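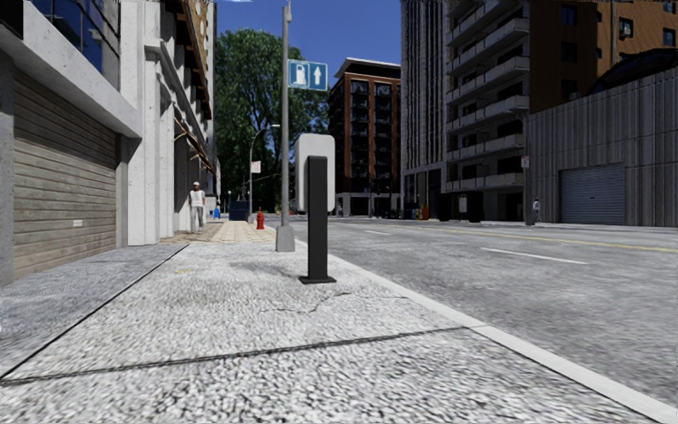 Teaching a pavement robot by remote control
Project report by Yanling Xiong and Bilal Sabbagh
Supervisor: Amarachi Haruna
26/12/2021

When we began this project we both thought the driving would be the easy part, and we spent our first evenings happily arguing over which learning method to use instead. Our aim was to show a small delivery robot, which we named Clanen, how to travel along a city pavement by steering it ourselves from a desk, and then to train it on what we had done. All of it took place in a simulated town, so we could make our mistakes without bumping into anybody real!

We recorded 20 drives between us with an ordinary game controller. The left stick set the speed and the right stick the turn, and every command was saved together with the camera view at that moment. Guangming Qin kindly lent us his desk for the long sessions (and his kettle, for which we are still grateful). 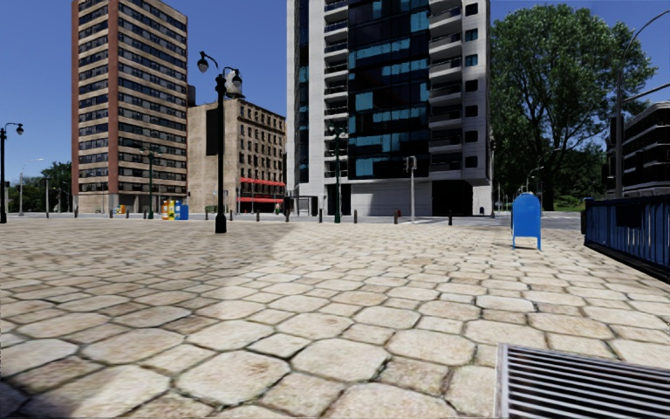
Open squares gave us more trouble than pavements did. With a kerb to follow, Bilal and I steered in much the same way, but with space on every side he liked wide curves and I went straight for the goal - and the robot, learning from both of us, dithered. We threw away one drive where the controller had lost its connection, which left 19 for training.

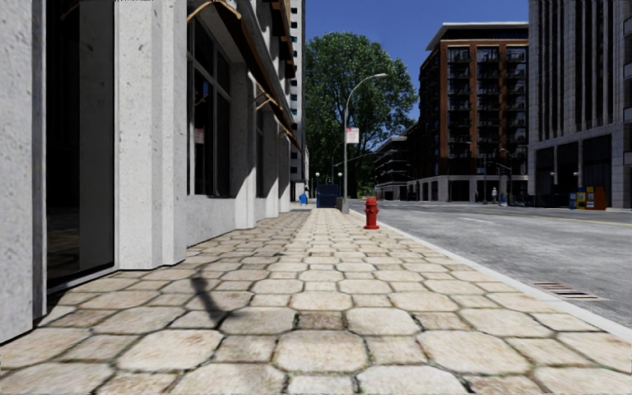

After training we gave Clanen 16 test routes and let it finish 13 by itself. On the other 3 we had to take over, each time because it had drifted towards the kerb and had never been shown how to come back. Our drives were simply too tidy. Amarachi suggested that we start some new ones badly placed on purpose and record only the recovery, and we plan to do that next term, with both of us agreeing beforehand on how to cross a square.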